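Anyone else's kitchen getting the two-arm stations? What changed for your crew?

borovside_baker
Posted in February

Long time reader, first time I've started a thread, so forgive me if I ramble. I work in the prep kitchen at Ferrand, on the Borovside site, and we send out 700 breakfast boxes every morning. Management is bringing in two-arm stations from Astia for the plating end of the line. They've been trying everything out in simulation first and they show us bits of it at the shift meeting.

I'm not against it, I should say that up front. My wrists have been bad for years and I'd be happy to never lift another tray of pastries onto a board at 4 a.m. But there are 7 of us on that line and we've had one meeting where anyone asked what we do all day. What did it look like at your place, once the things were really running?

jorcombe_jo
We've had ours at Jorcombe for two years now. Hours stayed the same for everybody who wanted them, and I'll give them credit for that. What changed was the talking. We used to stand shoulder to shoulder and gossip the whole shift, and now I'm at one end refilling and my friend is at the other end checking, and we wave. I miss it more than I thought I would! The pay went up 40 cents, so there's that.

trayline_ted
Sorry, but I can't be as cheerful as Jo. "Hours stayed the same" usually means same hours until somebody retires, and then that spot is never filled. We lost two people that way and it never counted as a layoff. Get it in writing.

jorcombe_jo
Ted, that's fair for your place, but it isn't what happened at ours. We hired in the fall.

Jianhua Xiong
I do the setup side at a plant like yours, so take this with whatever salt you like. Please, please ask to sit in on the simulation reviews, all of you, and bring the people who have done it longest. Our best changes came from a lady on the early shift who watched for five minutes and told us we were coming at the food from the wrong side for how the trays get loaded. She was right, and she's now the person who signs off on every new item – with a raise, I'm glad to say.

trayline_ted
One lady with a raise doesn't cover a whole line, though.

borovside_baker
Thank you all, this is more than I got out of the meeting. Ted, I'll ask about the retirements, that one hadn't crossed my mind. And Jianhua, I did ask, and I'm allowed in on the next review along with one other from my shift.
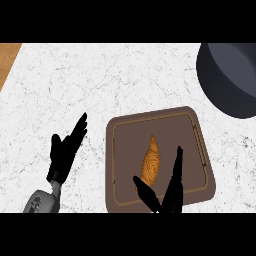 I've started a list of things to bring up, mostly about which foods get handled and how gently, and who gets called when something ends up on the floor at 5 a.m. with the truck waiting. If you have anything to add to it, put it in here and I'll carry it in with me.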